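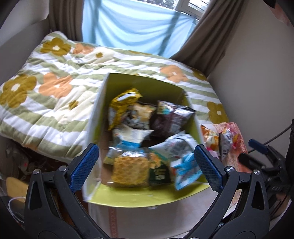
Packet sorting at home, seen from one hand-held gripper, with the second gripper at the pink container.

Call for participants: show a robot how you sort a box of snacks (and help us find out if it was worth your time)
Ameck, Zunska study, Hultuvwood

We are looking for adults in and near Hultuvwood who will do small household jobs in their own homes while holding a pair of grippers. Packets from one container to another, folding a dish towel, putting spoons in a drawer. A camera on each gripper records what the gripper sees. The recordings are used to train a two-armed robot in our workshop, and then we measure how badly or how well it does.

You may have read that robots will soon learn chores just by watching people do them. We have read that too, and we would like to see more evidence. Zunska is a study of the demonstrations themselves: which ones help, which ones do nothing, and whether people in real bedrooms and kitchens give us anything that our own staff can't give us at a bench. It's possible that the answer to the last one is no. If so, we'll publish that, and you will still be paid.

Where we are now

By the end of June we had collected 1,527 demonstrations, nearly all of them by our own people, who have had months of practice and know what the software likes. The robot trained on those recordings does decently on the bench where most of them were made. Move the box to a different table, or put a wrinkled blanket behind it, and it gets a lot worse. Shiny packaging gives it trouble. So does clear film. We don't think our staff are the right people to fix this, and we are not sure that anyone is, but more homes and more hands are the obvious next thing to try.

We also want to settle an argument. Half of our team thinks that hand-held grippers give better demonstrations than remote control, where you sit at a desk and steer the real robot's arms with a pair of handles. The other half thinks the hand-held ones only look better because they are quicker, and that people do things with their wrists that the robot can't copy. Nobody has changed sides yet. Every participant will therefore do both.

What you would do

There are 4 visits. The first is at our workshop on the edge of Hultuvwood. You get the grippers in your hands, practice opening and closing the fingers, and sort packets until you're comfortable. Most people need less practice than they expect for large items and a good deal more for thin ones lying flat.

The next 2 visits are in your home. One of us brings the equipment, checks the cameras and cables, and stays for the whole visit. You choose the room. A table is fine, and so is a floor or the space beside a bed. Please don't redecorate or clear everything away for us. A tidy white table is what we have already.

The last visit is back at the workshop, where you do the same tasks by remote control. Be warned that this is slow and a bit maddening. You will reach for a packet, miss it, and feel the handles lag behind you. We record the misses along with everything else.

A home visit goes more or less as follows:

You set out two containers and fill one of them with packets from our kit, or your own if you'd like.
You hold one gripper in each hand and move the packets over, in any order.
Between rounds you tip everything back and mix it up.
You do other small tasks from the list when you're sick of packets.
You stop whenever you want.

We will not tell you the correct way to pick something up. Earlier on, we did coach people, and all the coaching gave us was many copies of how Hoi-yan Hsiao picks up a bag of crackers. If you pinch by the corner, pinch by the corner. If you scoop, scoop. If a packet slides off the pad and you have to go back for it, keep going and leave the mistake in.

After each round you'll be asked to rate how it went, on paper, before you see any recording. We compare those ratings with what the training does with the same round. So far the match between "that felt like a good one" and "that helped the robot" is poor, and we would like to know why.

Who we want

Anyone 18 or over who can hold a light tool in each hand and work the fingers with a squeeze. No technical background needed. We'd be glad to have people who have never touched a robot, and equally glad to have people who think the whole idea is oversold.

We are short of left-handed participants, people over 60, and people with limited grip strength or stiff fingers. If you're unsure whether you could manage the squeeze, come and try a gripper before you sign up. Trying it does not commit you to anything.

You can't take part if you work for Ameck or live with someone who does. We have made that mistake as well.

Homes of all kinds are welcome. We need a socket, enough space to stand or kneel with your elbows out, and a room where other people in the household either don't mind being recorded or can stay out.

What gets recorded

The cameras have a very wide view. Please take that seriously when you choose a room. They see the containers and the gripper fingers, and they also see curtains, windows, bedding, the floor, and parts of anyone standing nearby. We tell people this on the first visit, and then they are still surprised when they watch their own footage, so we're telling you again before you apply.

There is no sound. You can look at every recording from your home before it leaves with us, and you can have any of it deleted on the spot without saying why. After that you have 11 days to change your mind by email. Once the recordings have gone into a training run we can remove them from storage and from later runs, but we can't pull them back out of a model that has already been trained. Some projects will tell you otherwise. Ask them how.

Faces, mail, family photos, and screens are blurred by software and then checked by a person. The software misses things, and the person sometimes does too. If there's something in a room that would really bother you to have stored, move it out or pick a different room.

Recordings are used inside Zunska and by our partner on the analysis, the Stankevičius workshop, under the same terms. They are not sold. A small set may be released to other researchers, and for that we ask separately. You can say no to the release and yes to everything else.

What you get

Pay is by the visit, at the same rate for all visits, and it covers setup time as well as recording time. The rate and the travel allowance are on the information sheet that we send you before you agree to anything. You're paid for a visit even if you stop early, if our equipment fails, or if every round turns out to be useless for training. We don't pay per demonstration. We tried that in a pilot and got a pile of very fast, very careless packet sorting, and it was our fault for asking for it.

You will also get a plain report at the end, showing what the robot managed with your recordings in the mix and what it managed without them. Don't expect to be flattered. For many participants the difference will be too small to see.

What you don't get is a robot, or early access to a robot, or a robot that can tidy your house. We have nothing like that. What we have is a pair of arms bolted to a bench that can move snacks from one box to another on a good afternoon.

Discomforts and risks

Your forearms will get tired. The grippers are light for the first few minutes and then they aren't. Take breaks. The cables can catch on furniture, and we'll ask you to keep small children and pets out of the room while you're recording. At the workshop the robot's arms move behind a barrier and you steer from outside it, with a stop button within reach.

Boredom is also real. The task is repetitive by design, and the tenth round is as important to us as the first – we want to know what people do when they have stopped concentrating.

Questions we keep getting

Will this put somebody out of work? Not this study, given what the robot can do. We can't speak for where the field goes, and we'd rather not make promises about it either way.

Can I do it with my partner? One person holds both grippers in most sessions. There are a few two-person sessions with one gripper each, which are messier and interesting. Tell us if you would both like to try.

Do I have to use snacks? No. We like them as they crinkle, shine, and slump in ways that a wooden block does not. Any small, clean, unbreakable items will do.

Can I see the robot? Yes, on the first visit, including the parts where it fails.

How to apply

Write to Piret Rätsep at the Ameck front desk in Hultuvwood, by letter or through the contact form, with "Zunska" in the subject. Tell us which hand you favor, what sort of room you have in mind, and when you're free. Two or three sentences are plenty. Please don't send pictures of your home.

Applications close on 24/08/2022. Piret answers everyone, including the people we can't take. If you'd like to argue about the study design first, ask for Hoi-yan, who wrote most of it and has her own doubts about the remote control part.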